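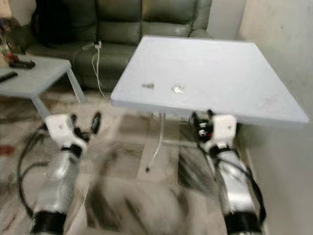
Both arms facing the square table, with the sofa behind.

I went along to the Adier open day on 5th January expecting a trade hall and a lanyard, and what I got was a living room with a tiled floor and a green leather sofa, which put me in a good mood before anything had moved. The two-armed machine they call the Iso was set up at a little white pedestal table, and twelve of us squeezed in wherever we could (I had a fine spot by the wall and refused to give it up).

Duangjai Wattanapong ran the demonstration, and she was a delight, patient with every question, including my three about the cables. They run down the outside of each arm, and I do wish they were tucked away, especially in a home with a cat like mine! The arms themselves are handsome things, glossy white with black bands, and quieter than my dishwasher.

Most of the talk was about small, fiddly objects, and key rings above all. Anyone who has dug for keys with cold hands will understand why I leaned in.
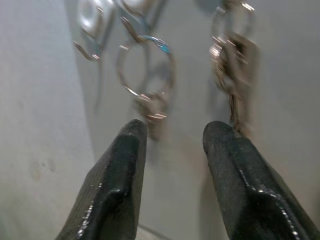 Seen from the gripper: key rings and clasps hanging by the wall.

The fingers have blunt, rounded tips, and I had my doubts about them around thin wire. Olanrewaju Fashola, who had tried the older Enton model, told me the software matters more than the shape, and I am still chewing on that. My other grumble is the 40 minutes of talking before we got near the machine.

Still, I'd go again in August, when they plan a longer session. Four stars from me, and a fifth if they sort out those cables.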